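Products | Software | Controllers | Downloads | Support | Contact

Fovano Hand Runtime

Fovano is the control and planning layer for multi-finger hands fitted to an arm. It reads the wrist camera, keeps a model of where the fingers are, and sends joint targets to the hand controller. It installs on the cell computer and needs no changes to arm firmware.

Perception

The wrist view is partly blocked by the hand at almost all times. Fovano masks the fingers and thumb from the joint state before it looks for objects, so that a fingertip in view isn't reported as an obstacle. Mask margins are set per finger. Shiny surfaces (plastic film, bare metal) get their own exposure profile, which can be switched from the task script.

Planning

Grasp candidates are ranked by reach, finger clearance and thumb travel. The default list holds 10 candidates; longer lists slow the first move. If no candidate passes, the planner returns a reason code and leaves the hand where it is. The arm path and the finger path are planned as 2 separate jobs and joined on a shared clock.

Tooling

Sena is the log viewer supplied with the runtime. It plays back camera frames against joint targets and marks any frame where the mask and the measured finger position disagree. Logs from release 236 onward open directly. Older logs must go through the converter, found under Downloads.

Requirements

Cell computer with 2 free network ports, one for the arm and one for the hand. Camera calibration file in Kukholm format. The calibration must be repeated after any change to the camera mount. 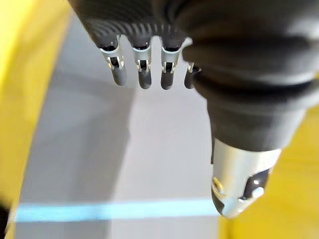
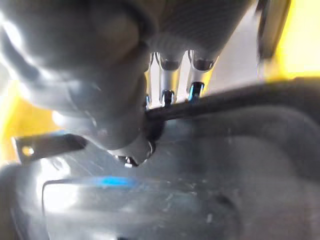
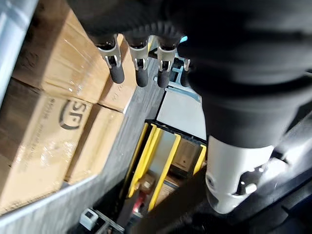

Hand Control Software Group, Rivadeneira

Licensing is per cell. A test license runs without a hand attached and accepts recorded logs as input. Questions on mask tuning and reason codes go to Adhiambo Rweyemamu; include the log and the calibration file. The next release is planned for January and adds per-task thumb limits.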